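Search this blog
Search

Learning to drive at 35
Wednesday, by Marietjie Joubert

I started lessons in May, having put it off since school. The car is my aunt's old hatchback, which has done 2,337 miles since its last service. 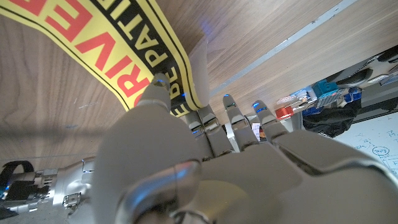
The yellow sign.

My first two lessons were all clutch. I stalled outside the bakery in Illier and again at the lights, and a van waited behind me both times.
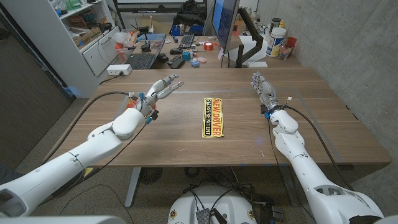

Roundabouts

The one on the Hekach road has two lanes and faded paint. I go round it early in the morning now, before the lorries. Signalling off is still the part I forget. 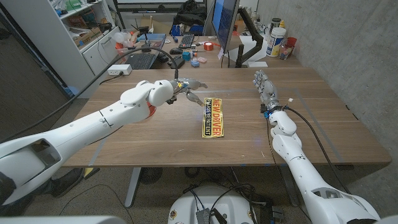
Sizwe Van Wyk wrote in to say that he failed twice on mirrors and passed once he began saying each check out loud. I have been doing the same.

Parking is next. I can reverse into a bay if both sides are empty.
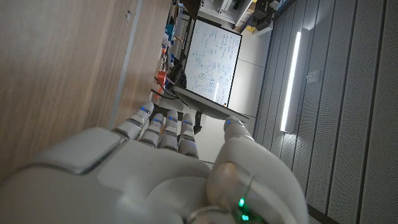 Parallel parking I have only tried on the hill, and I ended up a long way from the kerb. I'll try a flat street next week.

Last updated in May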